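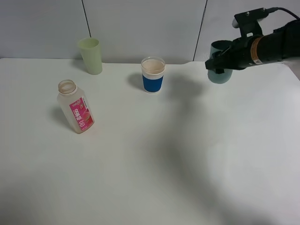

Pre-run safety check, cup sorting station, student robotics club. Filled in by Maite Alcaraz before the practice session, 2022-08-01. The task is the same one we will run at the Firkden meet: pick each item off the white table and put it in its bin. The set has to mix shapes, so the pink-label bottle with its open mouth is in with the plain green cup, the blue and white cup and the teal one the gripper is holding. Liquids stay off the table during runs.

1. Emergency stop within reach of the operator
OK. Pressed twice, arm stopped both times.

2. Arm base bolts tight
OK. One needed a quarter turn. Vitalii Horobets checked it again after me.

3. Camera bracket and cable
OK with comment. The cable has to clear the wrist through a full turn. Run the wrist slowly by hand first and watch the loop.

4. Gripper force limit
Set to 47 in the Guerra control program. It was at 70 when I opened it, left over from the block stacking task. Paper cups crush at that setting. Please write your value on the sheet when you change it.

5. Speed limit for practice
OK. 500 in the speed box, no higher with new members present.

6. Items in usable condition
OK. Throw out any cup with a split rim. Spares are in the Nuston box under the bench.

7. Table clear of tools, phones and drinks
Not OK at first check. Hex key removed and put back on the rack.

8. Hair tied back, sleeves up, no lanyards
OK for all present.

9. One person on the stop button for the whole run
Larysa Savchuk. Swap only when the arm is parked.

Open items: the floor tape by the door side is peeling and needs to be replaced. Uliana Sydorenko has the roll.

Result: cleared for practice, item 3 to be looked at again before the next session.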